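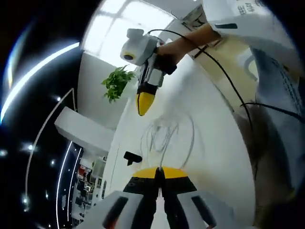 Ticket 769, reopened by me. The last season of Dornthorpe still plays in the wrong order on Travum, and the finale is still labeled "Episode 1." Your first reply told me to restart the app, which I had already done and had already said I'd done. Your second told me to check my cables. I did that too. I don't doubt that a thin black cable left to arc and drape like the one in the picture can be a nuisance in a room, but I'd like someone to explain how any cable, looped or straight, renames an episode. The video and sound are fine. The list is wrong.

**What I expected:** press play on season 6, get the season opener.

**What I got:** the series finale, starting at the wedding, with the goodbye speech already under way. My sister had managed to avoid spoilers since April. She no longer needs to.

**Device:** Ibarra set-top box, current software. Same result in a browser on my laptop, so please don't ask me to reset the box.

**Log**

- 7:10 p.m. Opened season 6. Finale listed first, opener listed last. Everything in between looks right.
- 7:14 p.m. Signed out and back in. No change.
- 7:20 p.m. Removed the show from my list and added it again. No change, except that I lost my place in season 4.
- 7:31 p.m. Picked the opener by hand from the bottom of the list. It played. When it ended, autoplay gave me error 362 and went back to the home screen.
- 7:58 p.m. Started a chat. Waited 37 minutes. The agent said it was "a known display preference."

It isn't a preference. There's no sort setting anywhere in the menu, and if I'm wrong about that, send me the steps.

**Reply from Travum Support, Bernport**

Hi Ximena, thanks for your patience. Our catalog team has refreshed the season page and the order should now be correct. Please allow time for the change to reach your device. We're marking this as solved.

**My reply**

Please unmark it. I looked again just now on both devices. The opener has moved to the top, so that part is fixed. The finale is now missing. Search finds it under "Extras," next to the blooper reel, with no subtitles.

I'd also like to know what error 362 means. Your help page lists it as "playback interrupted," and I knew that much from sitting in front of it.

Status: open. Waiting on the catalog team.

Ximena Yáñez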